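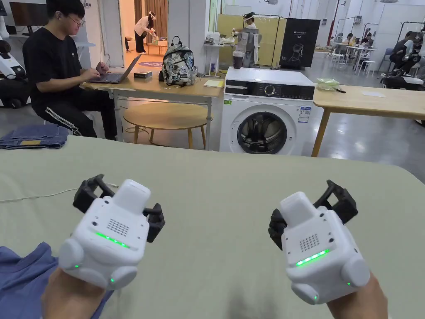
Two hand-held grippers above a table with a pale green cloth.

How to examine an old stoneware jug before you buy or sell it
Jan 13, 2018

Many people write to me with a photograph of a jug or a vase and ask what it is. Usually I must answer with questions of my own, as one photograph from the front does not tell much. In this guide I explain how I examine a piece of salt-glazed stoneware at home. It is the same method for a small mustard pot and for a large jug, and you do not need expensive tools.

What you will need

A good magnifying glass
A small torch
A lamp which you can move, with a 60 watt bulb or similar
A soft ruler or a tape measure of the kind used for sewing
A soft brush, for example a clean make-up brush
Paper and something to write with

A kitchen scale is useful but not necessary. I often forget to weigh a piece, and then I regret it when I find a second one from the same mould.

Step 1. Prepare the place

Take off your rings, watch and bracelet. Wash your hands and dry them well. I do not wear cotton gloves for stoneware, because the salt glaze is more slippery than people expect, and I prefer to feel the surface.

Close the window if there is wind, and ask the cat to leave the room. Put the piece away from the edge of the table, and never lift it by the handle. Old handles can be repaired so well that the eye does not see it. Place one hand under the base and the other on the body.

Step 2. Look at the whole form first

Do not turn the piece over immediately. I know it is tempting to look for the mark, but a mark can make you believe things which the rest of the jug does not support. Stand back one or two metres and ask if the proportions are correct. Is the neck too short for the body? Then perhaps the rim was broken and ground down. Does the lid sit level? A lid from another pot will often have a slightly different brown.

After this, come closer and turn the piece slowly with both hands. Look at the applied decoration, such as leaves, beads or small figures. On good work the edges of the leaves are sharp, and a little glaze has collected in the veins. Brush the dust from the deep places, but do not wash anything yet.

Step 3. Search for damage and repairs 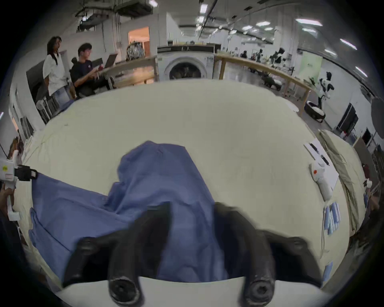

Hairline cracks are the most common fault in stoneware jugs, and they are easily missed in daylight from above. Darken the room, put the torch inside the neck if it is wide enough, and follow the body from the rim down to the foot. For this part of the work the jug often must lie on its side, and a hard table is not a good place for that. A padded table like the cream-coloured one in the picture is very suitable, and a blue cloth bunched up into a mound, as there, can be pushed against the body so that it does not roll. I would choose a cloth without buttons or a zip. The sheet of white paper with the two black pens or markers is also kept at the right side of the table, and I recommend the same order to right-handed people, so you can note a fault at once without reaching over the piece.

When the torch has shown you nothing, use your fingernail. Move it gently across the handle joints, the spout and the rim. Glaze feels cold and a little like orange skin. Restorer's paint feels warmer and softer, and the nail makes a dull sound on it. Be careful not to scratch. With some practice you will find the border between the two even with closed eyes.

Small firing cracks at the base are a different matter. They happened in the kiln and normally they have glaze inside them. Collectors accept them, but you should still write them down.

Step 4. Read the base

Now you can turn the piece over. Begin with the foot ring. It should show wear where it has stood, and the wear should be uneven. If the whole ring is equally dirty, I become suspicious.

Marks on stoneware can be impressed, incised or painted. Move your lamp very low, so the light comes from the side and each impressed line has a shadow. If the mark is filled with glaze, lay thin paper on it and rub with a soft pencil. Often the rubbing is clearer than the mark itself.

As an illustration I take my own jug from the Groltwood pottery, which I bought at the Gunddale fair in November. On the base there are three things: the name of the pottery in an oval, the number 864, and a small letter which was scratched by hand. The number is the number of the shape and not a year or an edition. I made this mistake in the beginning, and I was very proud for one week of a jug which I believed was number 864 of a limited series. The scratched letter belongs to the person who assisted with the decoration. Skornar used a similar system, but there the shape number stands inside the oval and the assistants signed with a painted dot.

If there is only a paper label, copy everything from it, also the parts which seem unimportant. My jug has the remains of a dealer's label with the word Kuipers. I have not found out which shop this was. Never remove such a label to see what is under it.

Step 5. Measure and describe

Measure the height to the highest point, with the lid and without it. Then measure the widest diameter and the diameter of the foot. My jug is 30 cm high without the lid. Write always the unit, as lists with bare numbers cause confusion when inches are mixed with centimetres.

Write the description in a fixed order: object, maker, material, colours, decoration, marks, size, condition. For the condition use plain words. "A chip to the rim beside the spout, the size of a lentil" is better than "minor wear".

Step 6. Cleaning, if it must be

Lukewarm water, one drop of mild soap, a soft brush, and a plastic bowl instead of the sink. Keep the water away from labels and from every place where you suspect a repair, as old glue can open. No bleach and no dishwasher. Let the piece dry standing on a towel for a whole day before you put it back in the cabinet.

If the jug has a silver or pewter mount, do not put it in water at all. Wipe the stoneware with a damp cloth and leave the metal to someone who has the training.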